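Hard water and the glaze line at Kistard

The process engineer at Kistard's tableware plant in Wultport dates the rim trouble to November, when the town supply changed. "Hardness went to 200 milligrams per liter," she says. "The glaze thickened overnight."

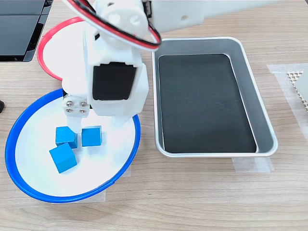 Blue-rimmed plate with three turquoise cubes.

Her first step was a softener from Sesano, set to hold the slip tank at 8. Rejects fell to 23 in a batch of 824.

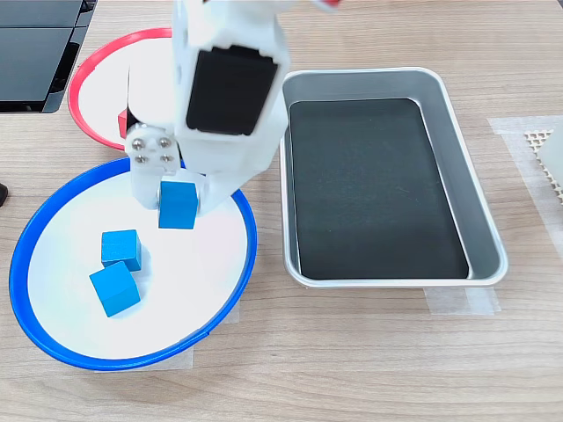
Color bands show thickness faults sooner than plain white does, the engineer says. On a white plate with a bright blue rim, a heavy coat blurs the inner edge of the band – "you see it before you measure it." The Urquhart line, all white, still goes under the gauge every Friday.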